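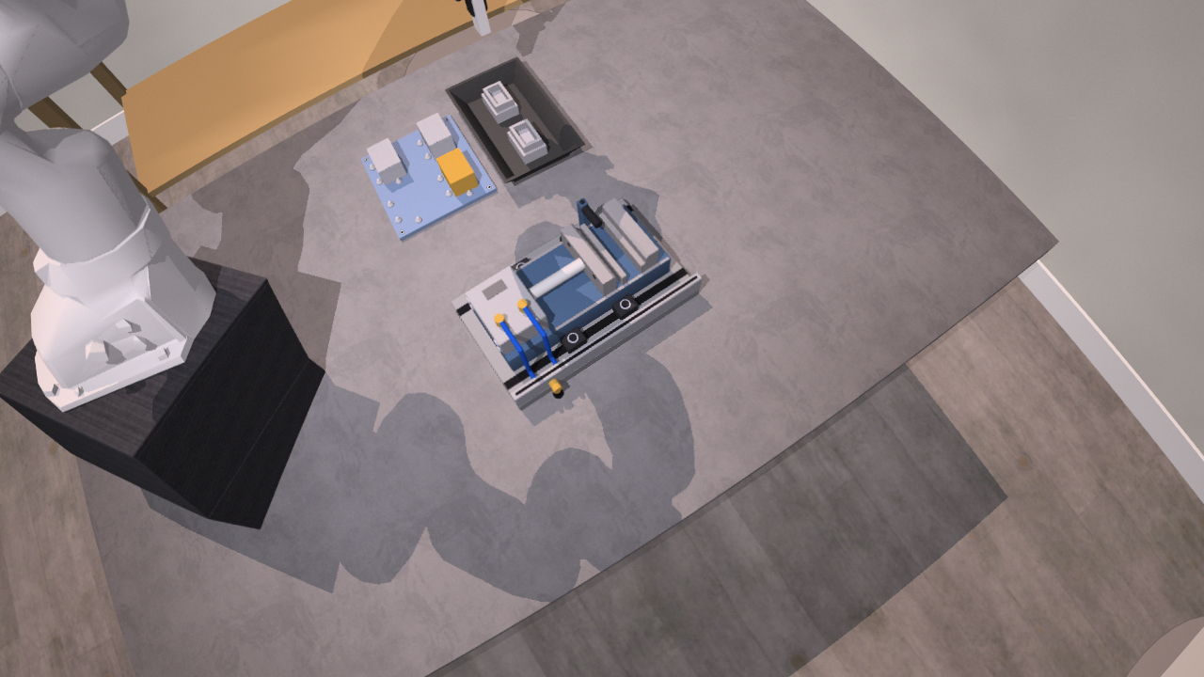
Lodau list: Re: sim-trained insertion, what did you randomize?

15th September

> We have a vise-loading policy that looks great in sim and then
> goes to pieces on the real cell. Before we burn another month on
> it, can the Torkov people say which randomizations bought them
> anything? The write-up lists every knob you turned and then gives
> one number at the end. Also, is the sim cell really as plain as
> it sounds, or did you model the whole room?

Fair complaint about the one number. I wrote that section, and I wrote it at the end of a long week.

Short version: lighting and shadows helped a lot, vise position helped a lot, textures helped a little, and friction did nothing we could measure, which hurts, as friction took me most of last November.

Longer version. The setup is the one in the render: arm on its pedestal, blue fixture plate with the blocks, gray tray with the recessed parts, and the vise on its rail. We did put in a floor, a wall and a bench behind the table, so I suppose we modeled a bit of room. That was done for the vision side. With a blank background the policy learned to find the table edge by contrast and lived off that, and it was a sad thing to watch on the real cell, where the contrast comes and goes with the blinds.

Shadows were the surprise. The arm throws a big one over the table, and in our first runs the light never moved. So for any given arm pose the shadow always fell in the same spot, and the policy used it as a very cheap joint encoder. It worked beautifully in sim. We now move the light every episode, and we drop the shadows altogether in a fraction of them.

For the numbers, each condition was trained for the same budget and then given 36 real attempts at loading a part into the vise:

 nothing randomized 2 of 36
 textures only 6 of 36
 light and shadows only 17 of 36
 light plus vise position 29 of 36
 all of it, with friction 28 of 36

I would not read anything into 29 against 28. A reviewer did, at length.

Training used 900 sim episodes per condition. We also tried 800 with the saved time spent on better contact settings for the jaws, and got the same result to within noise. If you are going to polish something by hand, polish the camera pose. Ours was off by 6 mm and we blamed physics for weeks.

Two things we still can't do. Parts that sit tilted in the tray get grasped tilted and then presented to the jaws tilted, with great confidence. And the hoses on the vise are rigid in sim. The Lonico simulator will do soft ones, but our frame rate went somewhere I'd prefer not to discuss, so we froze them and told the arm to keep away. It mostly listens.

On your policy going to pieces: does it fail before contact or after? If it is before, try the shadow test first. Cover the lamp on the real cell, run the same starts again, and see whether the approach changes. Ours swung wide by a whole part width. If it fails after contact, ask the Bang folks, who know more about jaws than we do and are more patient about it.

I can send the config for the light ranges if you want it. The comments in it are rude but accurate.

We use cookies to keep the list archive working. Accept | Manage settings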